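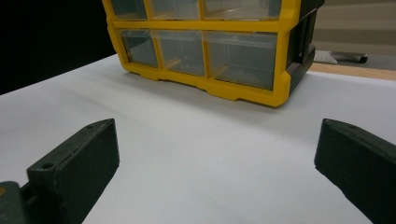 Contra el cajón de sastre

Llevo doce años arreglando cosas pequeñas en casa y sigo convencido de que el tornillo que falta casi siempre está en casa, metido en un bote con otros 800. Por eso defiendo los cajoncitos de plástico transparente, que tanta gente considera una manía de jubilado.

Mi amigo Jenő Szénási sostiene lo contrario. Guarda todo en latas de galletas y dice que ordenar lleva más tiempo que buscar. Puede que tenga razón si uno monta una estantería cada dos años. Si repara algo todas las semanas, las cuentas cambian. En octubre tardé una tarde entera en encontrar una arandela para el grifo de Lilla Kozma, y la arandela valía menos que el café que me tomé mientras tanto.

El frente transparente me parece lo principal. Las etiquetas se despegan o mienten: uno escribe «tacos del 6» y a los tres meses hay allí fusibles. También prefiero que los cajones tengan anchos distintos. Las bisagras no caben donde caben las puntas, y un mueble con todos los huecos iguales obliga a dejar fuera lo grande, que acaba otra vez en la lata.

Admito un defecto. Los cajones vacíos invitan a llenarlos, y he comprado alcayatas que no necesitaba. Ahora dejo huecos libres y no pasa nada. Margit Major, mi vecina, los reserva para lo que aparece al barrer, y creo que voy a copiarle la costumbre.

El color me da igual, aunque el amarillo se encuentra antes en un trastero mal iluminado. Lo que pido es que el cajón salga sin tirones y que el mueble no se venga detrás.

Benedek Kun
20 de junio de 2018

Artículos relacionados
Las latas de galletas también sirven
Qué hacer con las llaves que no abren nada
Siete tornillos que conviene tener en casa
El banco de trabajo en un piso pequeño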